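Subject: Re: [edged-weapons] Brunton hanger, lot 47, worth a bid?
From: Tane Costigan
To: edged-weapons list

> Has anyone handled the Brunton hanger coming up at Torkia on Thursday?
> The catalog has it as a naval officer's hanger, English, third quarter
> of the 18th century, "original fishskin grip, untouched attic
> condition." Stag's head pommel, single shell guard, short fullered
> blade with a running wolf mark. Ex Lukside collection. Estimate looks
> low to me and I'm tempted. I can't get to the viewing. Is the
> provenance as good as they make it sound?

I haven't handled it, so take this as one man squinting at a catalog entry. But I've bought from Torkia before and sent one of those purchases back, and I read their footnotes with a hand on my wallet.

Take "naval" first. What makes it naval? There's no anchor on it, no ship's name, no inscription, no letter in a drawer. A short hanger with an animal pommel is a hunting sword until somebody shows me otherwise. Some naval officers carried them, sure. So did country gentlemen who never saw salt water. The word adds money to the lot and I don't see one line of evidence under it. 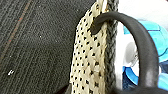

The grip bothers me more. "Original fishskin" is a big claim for a covering with a clean seam and no loss at the ferrule, where your thumb rubs every time you draw the thing. Real rayskin has nodules of all sizes, bigger along the spine, and they crowd together any way they please. If the spacing is even, start worrying. That beige mesh strap has its little dark holes marching along in diagonal rows, and that is how anything off a machine looks once you get close to it. Ask Torkia for a close shot of the grip in raking light, plus one of the seam. If they say there isn't time before the sale, you have your answer.

On the wire binding, the catalog says "some wire later." How much is some? I've seen that phrase cover one missing turn, and I've seen it cover the whole grip. Get them to put it in an email.
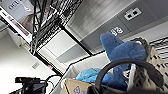

The running wolf doesn't settle anything either. It was copied for a couple of centuries by people who had never been near Passau, and a chiseled wolf with brass inlay can be put on a blade any afternoon. I'd want to know whether there is wear over the mark to match the wear around it. A crisp wolf on a tired blade is a bad sign. So is a tired wolf on a blade that has been polished bright on both sides of it.

As for "untouched attic condition," the same entry says the shell has been reattached. Which is it?

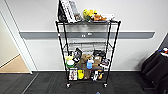
Black wire cart with boxes and toys on the top shelf.

Now the provenance. "Ex Lukside collection" means an old paper label with a number on it, 256 in this case, stuck to the scabbard throat. The label is on the scabbard. The sword could have come from anywhere. I've got the typed Lukside list that was passed around the Istgate fair years back, and 256 on mine is "short sword, brass hilt, no scabbard." Maybe my copy is bad. The typing is terrible and there are at least 3 entries I know to be wrong. But a scabbard carrying the number of a sword that had no scabbard is something I'd want explained before I raised a paddle.

If you still want to bid, I'd do this first:

1. Ask for the blade length and the inside length of the scabbard, separately measured. Torkia gives only the overall figure. A marriage will often show itself right there.

2. Ask for a photo of the tang button from directly above. Fresh peening shows bright at the edges even after somebody has browned it. 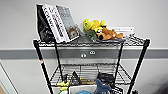

3. Ask who applied the word "naval," the house or the consignor, and whether they will stand behind it on the invoice.

If all of that comes back clean I'll eat my words and you can tell the list so. I'd still pay hunting sword money for it and not a dollar over. I'm happy to scan the Lukside page if anyone has a better copy to compare it with.

Tane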